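How Do You Pick a Hand for a Robot?

Your hand can do a lot of different jobs. It can hold a pencil, carry a heavy bag, pick up a coin, and scratch your nose. You use the same hand for all of them.

Most robots can't do that. A robot arm is usually built without any hand at all. The end of the arm has a flat plate with screw holes, and people bolt on whatever tool they need. If the tool is made for holding things, it is called a gripper.

There are many kinds of grippers. Choosing one takes testing. This page explains how the testing is done at a small workshop called Cerkthorpe, where two engineers, Tien-fu Chu and Heriberto Marulanda, try out grippers on everyday things.

Three kinds of grippers

Finger grippers. These have two or more fingers that close on an object. Two is the most common number. The fingers may be hard, like a pair of pliers, or they may have soft pads on them. Finger grippers are good at picking up blocks, bars, and handles.

Suction grippers. These have a rubber cup on the end. A pump pulls the air out of the cup, and the object sticks to it. Suction works well on flat, smooth things such as boxes and sheets of glass. It works badly on things with holes or bumps, because air leaks in.

Soft grippers. These have fingers made of something bendy. Some of them are hollow and curl up when air is pumped in. They can wrap around odd shapes without squashing them, but they are not very strong.

The workshop's tests this year are all about finger grippers. The engineers are comparing two sets of fingers. One set is called Kouris and is stiff. The other is called Pastari and bends a little at the tips.

What goes on the table

A gripper that can pick up one thing may fail at the next, so the test table has to hold different shapes and sizes. Food is useful for this. A bunch of grapes is lumpy and easy to squash. A banana peel is floppy and has no clear place to grab. A chocolate bar is flat and lies close to the surface, so the fingers have to get down low to reach its sides.

Bowls and cups are useful too. Picking something up from an open table is one job. Picking something up from inside a bowl is harder. The fingers have to fit inside the rim, open, close, and come out again without knocking the bowl over.
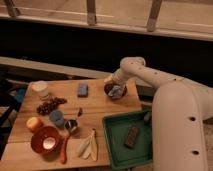 The gripper reaches down into a small brown bowl during a test.

Before each try, the engineers choose a target. The arm gets one try, and then the result is written down. There are only three results allowed:

Picked — the object came up and stayed up.
Dropped — the object came up and then fell.
Missed — the object never left the table or the bowl.

"We used to have a result called 'almost,'" says Mr. Marulanda. "We got rid of it. We kept arguing over what it meant."

Making it fair

Think about a race where one runner starts ten steps ahead. You would not learn much about who is faster. Testing grippers is the same.

When two sets of fingers are compared, everything else has to stay alike. Both sets go on the same arm. The arm moves at the same speed. Each object goes back to the same place, marked on a paper plan that is kept next to the computer. The lights in the room stay at the same setting.

One try is not enough either. A gripper might get lucky. In these tests, each set of fingers gets 40 tries at every object. After a full round the engineers have a long sheet of results, and they add up how many times each object was picked, dropped, or missed.

How hard should it squeeze?

This is one of the biggest questions. If a gripper squeezes too lightly, the object slips out. If it squeezes too hard, soft things get crushed.

You can feel this for yourself. Pick up a grape with your thumb and one finger. Now pick up a heavy book the same way. You squeeze the book much harder, and you probably did not have to think about it. Your skin told you how much was enough.

A simple gripper has no skin. It squeezes as hard as it is told to. Some newer grippers have sensors in the fingertips that measure the push. The computer reads those sensors and can stop the squeeze in time.

What they have found so far

In the last full round with grapes, the stiff fingers picked the bunch up 4 times out of 40. The bendy fingers did much better. With the chocolate bar it was the other way around. The bendy tips folded when they touched the tray, and the stiff ones slid down beside the bar and held it.

So there is no winner yet. "I would like to try a third set, stiff on the inside and soft on the outside," says Ms. Chu. That set is planned for April.

Try it at home

You need two spoons, a pair of kitchen tongs, and five or six small things, such as a grape, an eraser, a sock, a coin, and a pencil.

1. Put one thing in a bowl.
2. Try to lift it out with the tongs. Do this ten times and write down picked, dropped, or missed each time.
3. Do the same with the two spoons, one in each hand.
4. Change to the next thing and start again.

Which tool was better with the coin? Which was better with the sock? Ask someone else in your family to do the test, and see if their sheet looks like yours.

Words to know

Gripper: the part of a robot that holds things.
Sensor: a part that measures something, such as push, heat, or light.
Target: the object the robot is supposed to pick up.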